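Home | Forums | Automation | Visits and open days | New posts

Open day at Grernov, bin picking demonstration

Posted by obed_nyarko, 27th November

I visited the open day at the Grernov workshop in Dandcombe and I promised to write a report for those who could not travel. The part I liked best was the cell which takes circuit boards out of a yellow bin.

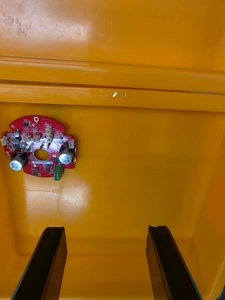

Yaa Frimpong asked in the queue why they do not simply use suction for flat boards, and I think it is a fair question. The engineer answered that a board with a hole in the middle and tall parts on top leaves very little clean surface for a cup. Two fingers can take it by the edge. I wrote this down quickly, so please correct me if I misunderstood.

They showed a log on the wall with 434 picks from the week before, but they did not say how many had failed. I asked, and I got a brochure.

---

kasante7 wrote:

Thank you for the report, Obed. I must disagree about the suction. At Misau we lift boards with small cups every day, and we choose the place by a drawing of the board. It needs preparation, but it is faster than fingers. With fingers I would be afraid for the capacitors.

---

bernice_a wrote:

Kojo, your boards lie in trays, always the same way up. In a deep bin it is another matter. My own worry is the shiny plastic. We tested a glossy tote in June and the reflections gave our software much trouble until we changed to a matt grey one. Did they have any special lighting?

---

obed_nyarko wrote:

I did not see a special lamp, only the ordinary ceiling light, but I was standing at the back for half of it. The glare on the bottom of the bin is quite strong in the picture. I asked if they plan to change the bin and the answer was that customers will not change theirs, so the robot has to learn it.

---

kasante7 wrote:

This is a sales answer. A matt bin costs very little.

---

nana.ach wrote:

I was there also, in the later group. For us the demonstration was stopped for 6 minutes and they restarted the controller, without much explanation. I do not say it is a bad machine, but I would like to see it with a full bin before I believe the brochure. Is the Bonsu stand worth a visit? I missed it.

---

obed_nyarko wrote:

Bonsu had only a conveyor and some posters. The tea was good. Bernice, could you tell us which matt bin you bought?

---

bernice_a wrote:

I will look for the order number at work and post it in this thread.

Last updated: 2 replies waiting for approval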